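May, bench 2, afternoon

Picking up the adhesive work for the Silside handrail elbows. Rhea's notes stop at batch 3 and the rest of the sheet is in Ashraful's handwriting, so I have copied the useful parts here and will put the sheet back in the Dullow folder.

Where we stand: the Ocampo two-part holds fine on flat coupons and poorly on anything with a radius. Last week's flat coupons broke at 1244 and 1227 N, close enough that I am happy with the mixing. The curved ones are all over the place. Two of them came apart in my hands when I took the clamps off, with a clean face on one side. That means the glue never wetted that side, or there was something on it.

Mark Anthony thinks mold release. He asked the supplier and they say they changed to a wax type at the start of the year. Our cleaning step was written for the old one, a single wipe with isopropanol, and it has not been touched since. I wiped a scrap with the usual amount, let it sit, and put a drop of water on it. It beaded. Wiped twice, still beaded. Scuffed with the gray pad, wiped, and the water spread out flat. Did that on 4 scraps and got the same thing every time.

So the plan for batch 4 is scuff first, then wipe, then glue within the half hour. Bahman wants a primer as well. I would like to leave the primer out of this batch so we know which change did the work. We went back and forth on it over lunch and he agreed, on condition that batch 5 has it. 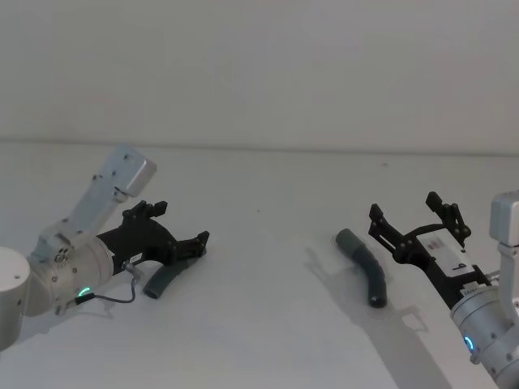 Bond line thickness is the other thing I want to settle. On flat coupons we use the wire spacers and they sit where you put them. On a curve they roll to the low point and the joint ends up thick at one end and starved at the other. Milagros suggested mixing glass beads into the adhesive, which she did at Kidgate for pipe saddles. She still has a jar, small size, and is bringing it in. The beads go in by weight and need slow stirring or they drag air in with them. My other worry is how the parts sit while they cure. A curved gray tube piece laid straight on a flat white tabletop, like the two on the table here, is no good to me as a cure support. I want every joint in a cradle with the joint line level, or the adhesive will creep to one side before it gels. I cut two cradles out of scrap foam and they hold well enough to start. Lined them with release film, shiny side to the part.

Things to do before mixing:
Weigh cups and write the empty weight on the side with marker.
Check the expiry on the hardener. The open bottle has no date opened on it, so use the new one and date it.
Mask 10 mm back from the joint on both halves.
Turn the vent fan on early, it takes a while to pull the smell out.

Later, 4:30. Mixed one cup without beads to check pot life. It was stringing well before the data sheet says it should, but the room is warm today and I mixed a big cup. Will use smaller cups. Scraped the rest onto a tray to harden and threw the stick out.

Glued the first two joints, scuffed and wiped, no beads. Squeeze-out was even along the outside of the curve and thin on the inside. I left the squeeze-out alone – last time I cleaned it off while it was soft and pulled some out of the joint.

Oven is set at 115 F for the post-cure. The dial reads high, so go by the probe. Rhea has the probe in the other room and said to just take it. Parts stay on the bench overnight first and go in tomorrow morning. Whoever is in first, please don't lift the clamps to look.

Open question for Ashraful: the batch 3 column headed "B" has no units. Is that clamp force or open time? If it is open time, two of the bad ones were left far too long before closing, and I need to rethink how much of this to blame on the wax.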